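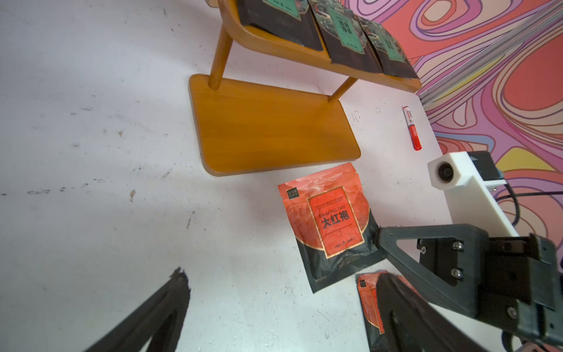 Ornora ハンドアイ把持学習キット 製品ページ

研究用・開発用/Colisby 製/ファームウェア更新は5月に実施済み

Ornoraは、手首カメラの映像だけを頼りに「つかむ・運ぶ・立てかける」を学習させるための、二指グリッパ一体型キットです。もともとは私たちの研究チームが論文の実験用に組んだもので、使っているうちに手放せなくなり、そのまま製品の形に整えました。薄くて柔らかい袋物を扱う研究をしている方には、ぜひ触ってみてほしい一台です!

研究の背景

箱や缶の把持は、すでにたくさんの良い手法があります。ところが茶葉の袋のような平たい包装になると、とたんに難しくなります。机にぴったり寝ている、押すと形が変わる、光沢で見え方が変わる、しかも同じ柄の袋が重なっていることもある。大紅袍(DA HONG PAO)の赤と黒の袋を相手にしたときは、同じデザインの隣の袋との区別に、最初の数週間をまるごと使いました。

そこで考えたのが、本キットに標準搭載している学習法「Girard法」です。上から見下ろす固定カメラを使わず、手首のカメラに映る指先と袋の位置関係を、そのまま方策の入力にします。指が袋に近づくほど対象が大きく映るので、いちばん精度の欲しい瞬間に、いちばん細かい情報が手に入るわけです。指が袋の一部を隠してしまう場面も学習データにそのまま残しました。ここを間引かずに使ったら成績が伸びて、チーム一同かなり盛り上がりました。

実験の結果

課題は「机に置かれた袋を1つ取り、木製スタンドの棚に立てかける」というものです。評価では200回試行し、成功率は93%でした。学習に使ったデモは112本で、すべて人が遠隔操作で集めています。この規模のデモでここまで来るとは、正直なところ予想していませんでした。

失敗のうち多かったのは次のような場面です。

・重なった袋の下側をつまもうとして、上の袋まで一緒に引いてしまう
・袋の端を浅くつかみ、持ち上げの途中で回転する
・棚の手前で袋の下端がスタンドの縁に当たる
・先に並んだ袋に触れて、傾けてしまう

1つ目については、つかむ前に指先で袋を少しずらす動作をデモに足すと改善の傾向が見えています。ただし、まだ試行を重ねている途中なので、上の数字には含めていません。

背景が派手でも使えるか

よくいただくご質問です。私たちの作業台のまわりには、赤やピンク、紫、黄色がうねる、かなりにぎやかな柄の壁があります。机の白い天板にも細かい汚れや擦れがあります。データ収集のときに無地の布で覆ったり、天板を張り替えたりはしていません。研究室ごとに景色が違うのは当たり前ですから、背景を整えなくても学習が回ることを大事にしました。マーカーペンのような関係のない小物が机の上にあっても、そのまま収集を続けて構いません。

キットの構成

・二指グリッパ(黒色フィンガー、左右一組)
・三角形の抜きが入ったブラケット
・手首カメラ(白色ハウジング、ブラケット取付済み)
・カメラケーブル
・収集・学習ソフトウェア「Pinetis」
・Girard法の学習済み重み、および評価用スクリプト

木製スタンドと袋類は付属しません。スタンドは、袋の背を預けられる棚があれば市販のもので十分です。棚の高さを変えたときは、デモを少し追加で集めてください。

Pinetisについて

Pinetisは、デモの記録から学習、実機での評価までを一つの画面で進められるソフトウェアです。個人的に気に入っているのは巻き戻し表示で、失敗した試行の手首映像と指の開き具合を並べて見ながら、どこで崩れたかをコマ単位で追えます(これを眺めているだけで半日たちます)。記録形式は公開していますので、お手持ちの学習コードにもつなげられます。

設置の手順

1. アーム先端にブラケットをねじで固定します。
2. カメラケーブルに余裕を持たせて配線します。手首を大きく回したときに突っ張らないか、低速で確認してください。
3. Pinetisを起動し、左右の指先が映像の下側に入っていることを確かめます。
4. 校正を実行します。所要時間は2分です。
5. 袋を1つ置き、付属の重みで試し取りをします。

フィンガーの先端は消耗品です。欠けや摩耗が進むと、平置きの袋の端に入りにくくなります。左右を同時に交換し、交換後は手順4からやり直してください。

対象外の用途

液体の入った袋、鋭利な物、人に手渡す作業には対応していません。食品の生産ラインでの使用も想定外です。棚入れの速度を競う用途にも向きません。動作はゆっくりめに設定してあります。

入手方法

大学、高専、企業の研究部門に向けて受注生産しています。評価に使った試行の映像は、失敗したものも含めてご購入前に閲覧できますので、Colisbyの製品窓口までお申し込みください。別の包装で試した結果のご報告も大歓迎です。粉物の小袋や乾麺の袋など、私たちがまだ手を付けていない対象の話を特に楽しみにしています。

関連項目:交換用フィンガー/Pinetis 記録形式の仕様/Girard法 評価手順書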